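Coffee table

A coffee table is a low table placed in front of or between upholstered seats in a sitting room. It holds drinks, reading matter, remote controls and other small articles within reach of people who are seated. Most are rectangular or oval, with a top level with the sofa cushions or slightly below them.

Contents
Name and origin
Construction and finish
Placement
Use and clearing
Care of lacquered tops
See also

Name and origin

Low tables for serving were in use in many parts of the world long before the present name. In European and American homes, the tea tables and center tables of earlier periods stood higher, at a height suited to upright chairs. As sofas became lower and deeper, the table in front of them was lowered as well. The term "cocktail table" is used in the furniture trade for the same article, and some dealers reserve it for longer pieces.

Construction and finish

Solid hardwood, veneered board, glass, stone and metal are all common. Formal sitting room sets often include a table in dark wood with a high-gloss finish, chosen to agree with any carved or stained trim on the seating. The Marnik household furniture catalog lists such a table under number 2108, with a matching pair of end tables sold separately. Gloss finishes are built up in several coats and rubbed smooth between them. They reflect lamps and ceiling fixtures strongly, and show dust and fingerprints sooner than a satin surface does.

Placement

In a room with seating on three sides, the table stands in the middle, and its long side usually faces the largest sofa. A gap wide enough for the knees is left between the table and the cushions. Clementina Vilela, in her handbook The Furnished Room, advises setting the sofa first and the table last – the reverse order tends to leave the side chairs too far from the surface.

Use and clearing

The coffee table collects more loose items than any other surface in the sitting room. Bottles, cups, wrappers and used paper are commonly left there at the end of an evening. When the room is tidied, a small lined trash bin may be brought to the table so that waste can be dropped in directly. Bottles are sorted apart where local recycling rules require it. The liner is folded over the rim of the bin, and can then be gathered up and tied without touching the contents.

A dark, polished coffee table during clearing, with a lined gray bin and a plastic bottle on its top and a damask-patterned sofa behind.

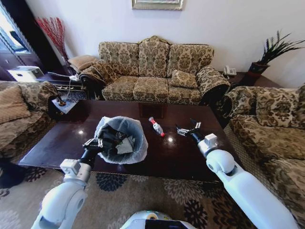 Care of lacquered tops

Lacquer is dusted with a soft, dry cloth and wiped with a barely damp one when needed. Abrasive powders and ammonia cleaners dull the gloss. Kekeli Addo recommends felt pads beneath lamps, bowls and any container with a hard base.

See also

End table
Sofa
Tea table

This article was last revised on 11 Jan 2019.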